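Plush toy storage

Plush toy storage is the keeping of stuffed toys in bins, baskets, hammocks or shelves when they are not in play. Open bins are the most common form in homes and playrooms. The Velham catalog of 2000 listed 9 types, most of them meant for use on the floor.

Small plush toys are usually kept together in one bin — larger ones stand beside it or rest on top. A bin with a high back and a cutout in its side leaves some of the contents in view.
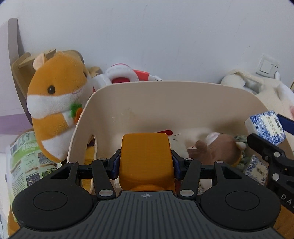 Critics of open bins reply that toys at the bottom are soon forgotten, and that a shelf serves a child better once the collection has outgrown a single container. The Jorkgate guide takes a middle position and advises changing the contents of the bin every June.

See also: Toy chest; Toy hammock; Rocking horse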